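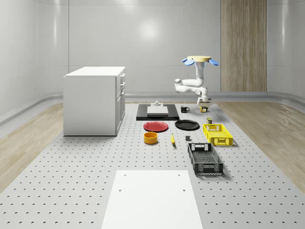
The simulated kitchen work cell, with the arm hanging from its ceiling mount and plates, crates and a banana set out on the perforated work surface.

NILLPORT – Losavum has opened its simulated kitchen work cell to outside partners, and will use it from May to gather examples for Teka, the company's learning system for household and catering robots.

Teka learns by copying. An operator steers a robot arm through a short job, such as lifting a banana into a bowl or placing a plate in a crate, and the system records the movements of the arm together with what the cameras would see. Each finished recording is called an example. Once enough examples of a job have been stored, Teka is trained on them and then tries the job without an operator.

Until now the examples have come from two physical benches at the Nillport site. Setting out a bench by hand between recordings takes up a large part of each shift, and a dropped mug can stop work altogether. In the simulated cell the items go back to their starting places at the press of a key, and an operator can begin again straight away.

The first release covers 40 jobs. Losavum plans to gather 700 examples of each before training starts. Operators work from desks with a hand controller and a screen, in sessions of 25 minutes with a break between them. Shifts run from 8 am to 6 pm.

The cell holds a white cabinet with drawers and doors, a large work surface and a range of kitchen items, among them a cutting board, a black mug, a red plate and two plastic crates in different colours. The positions of the loose items change between recordings, so that Teka does not come to rely on a plate being in one particular spot. Lighting and wall finishes can be changed as well, although most of the early examples will be recorded in a plain grey room.

Failed attempts are kept. If an item slips or the arm misses a handle, the operator marks the recording and carries on, and a reviewer later decides whether it should be used. Losavum says recordings in which the operator makes a mistake and then puts it right are useful in training, and they will be stored in a separate set.

Chong, the catering equipment supplier, is the first partner to take part. It has provided a list of 37 everyday tasks from canteen kitchens, mostly sorting, stacking and clearing. Those that suit a single arm will be added to the cell in stages. Tasks that need two arms are outside the present work.

Simulation will not replace the physical benches. Contact between soft or slippery items is still hard to model well, and every job trained in the cell will be checked on a real arm in Nillport before it is passed to a partner. Results from those checks – including jobs that do not carry over – will be shared with partners.

Organisations that would like to suggest jobs or supply item models can apply through the partner page on the Losavum website. Applicants should give a short description of the job, the items involved and how the finished job should look.

About Losavum
Losavum develops software for robot arms used in kitchens and food service. It is based in Nillport and is the maker of the Teka learning system.

ENDS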